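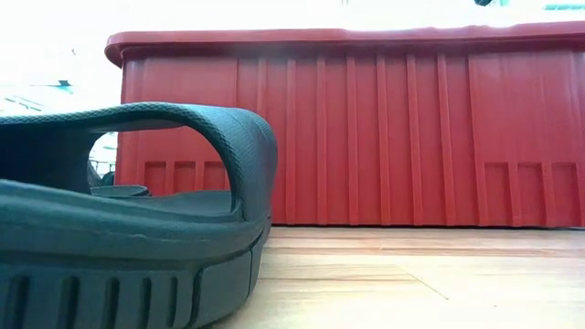 Slide 1. Say hello, skip the bio. Ask who has bought a puppy in the last five years. Wait for hands.

Slide 2. The "health tested" line in ads. What test, done by whom, on which parent? Most ads I read don't say. A vet check at six weeks is a vet check. It tells you nothing about hips.

Slide 3. Colour. Sellers call it rare and add 4,000 dollars. I've asked for the reasoning and got a shrug. Ravinder MacPherson may argue here, let her, then move on.

Slide 4. Food trial claims. "97 per cent of owners saw a shinier coat." Owners who were sent free food, asked by the company that sent it. Don't name the brand.

Slide 5. Photos of the litter with mum. Ask to visit instead. If they'll only meet you in a car park, go home.

Slide 6. Contracts. Read out the clause about returns, slowly. Would you sign it? I wouldn't.

Questions, ten minutes. Arif has the mic. If someone asks about doodles again, point them to the handout, page two.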